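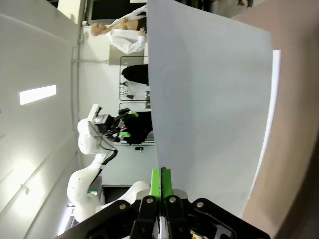
Does the awning really go up with one person? A customer in Closville asked me that last week, and yes, it does, I've done it myself in a stiff breeze (not gracefully, but it was up!).

Kevix Drive-Away Awning, by Kollance

I've been selling awnings for camper vans for a good while now and this is the one I take on my own trips. It's an air-beam model, so you peg the back corners, plug in the hand pump and keep going until the beams stand up on their own. The main room is 100 inches deep and 160 inches wide, which fits two chairs, a folding table and a very muddy dog. 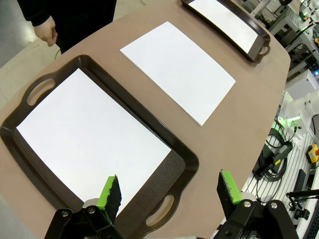
The connecting tunnel is the part I like best. It zips off completely, so you can drive into town for groceries and leave the awning standing on your pitch. Tall vans are fine too, just pick the high-top tunnel when you order.

Packed weight is 50 pounds, so get a friend to help lift it out of the back if your knees are like mine.

Comes with pump, pegs, guy lines and a carry bag. The groundsheet is extra, and I'd get it!

Color: gray with blue trim
Price: $246, pickup or delivery
Spare beams: in stock

Updated February 2, 2018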